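Muldale Smoked Paprika Rub, 4 oz tin

I've been mixing this rub since before I had a label to put on it, and it's still the one I reach for when there's chicken thawing and no plan for dinner. The paprika is a sweet smoked one I buy from Hladun, and I add brown sugar, garlic, mustard powder and a little cayenne. It's mild enough for kids (mine, anyway!) but you can always shake in more heat.

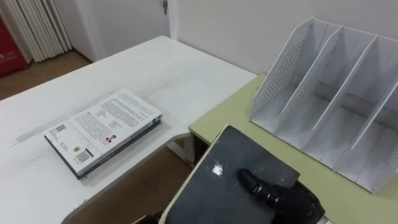 For a whole bird I use about 63 grams and work it under the skin the night before. Pork shoulder takes more, so go heavy. I love it on roasted potatoes too, or stirred into mayo for fries – try that one first if you're on the fence.

The tin is the same one I use for my Sullance herb salt, with a shaker top under the lid. Keep it away from the stove, since steam makes the sugar clump. If it does clump, whack it on the counter and carry on. The big refill bag is 740 grams and fits in a quart jar with some left over.
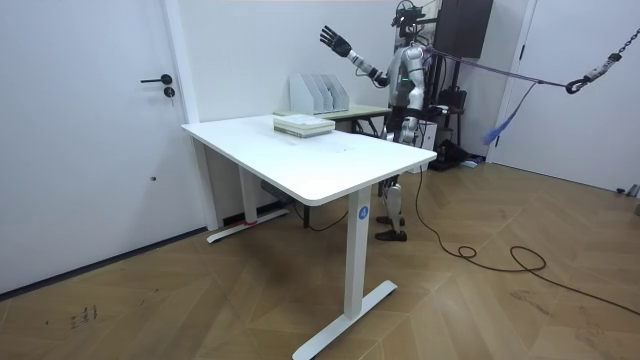

White standing desk with a small stack on top.

I only made 200 tins in this batch and the next one won't be ready until April. Want the hotter version? That's the Brernau rub, same size, a lot more cayenne, and I'd start with half of what you think you need.

Page updated 2023-12-06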